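From: Femke Van Beek
Subject: Re: Cable rule for two-arm stations

Henk Brouwer wrote:
> The Bisthorpe sheet says cables must be secured along the arm, but
> gives no spacing. Do we need a number? And does the rule cover
> loops lying on the table?

Yes to both. I'd put a tie every 8 inches and leave slack only at the joints. A loop on the table counts as unsecured, even at low speed.

Two more points for the October draft. Keys, tags and other small parts stay between the grippers, clear of any cable.

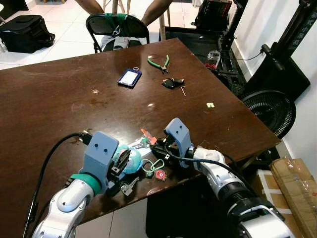 The second is seating. Anyone sitting across the table keeps hands off it while the arms are powered. Els wants about 60 cm from the table edge to the chair, and I'm fine with that.

Comments to Pieter by 11, please.

Femke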